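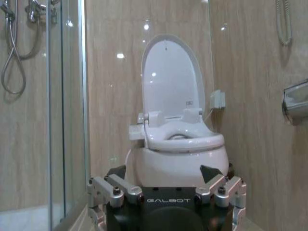

Bathroom demo, gripper open in front of the bowl, lid up.

Hondia Bathroom Routine: my notes from the open day

I sell cleaning equipment for a living, so people keep asking me about robots, and in February I finally drove out to the Jurkino showroom to see one at work in a bathroom. I got there at 10 in the morning and stayed way longer than I meant to (the coffee was good too!).

First, what you get. Hondia is the software package, the part that tells an arm where the toilet is and what to do about it. The arm and gripper are separate, and the one on the demo had GALBOT printed across it. Jurkino will talk you through which arms they support, so bring the model name if you already own one.

The demo bathroom is a real one, with shiny beige marble-look walls, a glass shower partition and one of those electronic bidet seats. I was so glad about the seat! Plain toilets are easy to show off on, but half my hotel customers have the fancy kind now, and there's a little unit sticking out on the side that you really don't want a metal finger to bump into. Glass and chrome are on my worry list too, and this room has plenty of both.

The routine they were running is called Lid and Seat. You pick the room on a tablet, walk it through the positions once, and save them. I had a go at the setup myself and needed help twice, mostly with the menus, which are kind of a mess. The staff said a new layout is coming.

What's in the package:
Hondia license for one arm
Setup for up to 14 saved rooms
Tablet app
Sengar wall charger for the tablet
Phone support, mornings only

Price: $2959, arm and gripper not included. Extra rooms are $200 for each added set.

Things I'd ask before buying: how it copes with a narrow doorway (I forgot, and kicked myself all the way home), and whether you can share one license between two buildings. I did ask about that second one and got a "not yet."

The Drindholm store has the same package on order. Demos there are by appointment, so call the front desk and tell them what kind of seat you have.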